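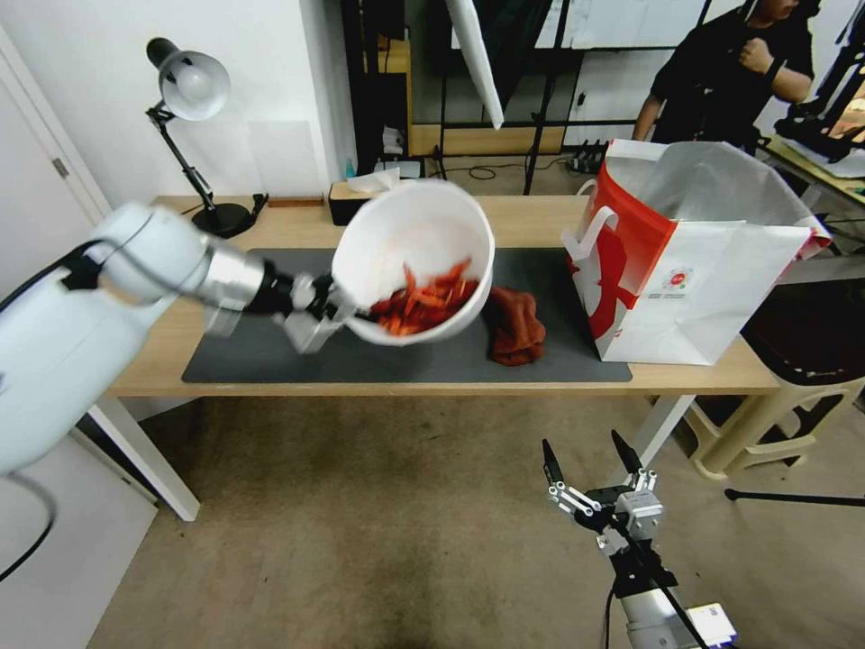 Session 4: Holding Food Hot and Cooling It Down

Handout for Kitchen Practice, evening group. Instructor: Enda Coughlan

Read before April. I will ask, and I can tell.

Cutting first. Pieces of one size cook at one speed. Pieces of nine sizes give you mush, crunch and an argument. Raw carrot sticks keep well in cold water with a lid on. Change the water daily, even if it looks fine to you.

Blanching. Big pot, hard boil, salt. Carrot sticks get 90 seconds, then straight into ice water. Leave them there until the middle is cold, then drain. A bowl of lukewarm water with one sad ice cube in it is a bath.

Stock and soup. A deep pot left on the counter stays warm in the center for hours, and bacteria love it. Split it into shallow pans and stir. Last term the Seltitz group put a full pot in the fridge with the lid on and warmed up everybody's butter.

Glazing (we cook this one). For 25 portions: carrots, butter, a little sugar, water to come halfway up. Simmer without a lid for some 30 minutes, until the liquid turns to syrup. Stay near the stove - syrup goes to tar while you check your phone.

Bring an apron, a peeler you trust and a towel. Ms. Sfakianakis has the spare peelers, and she wants them back.

This site uses cookies to improve your experience. Accept all | Manage settings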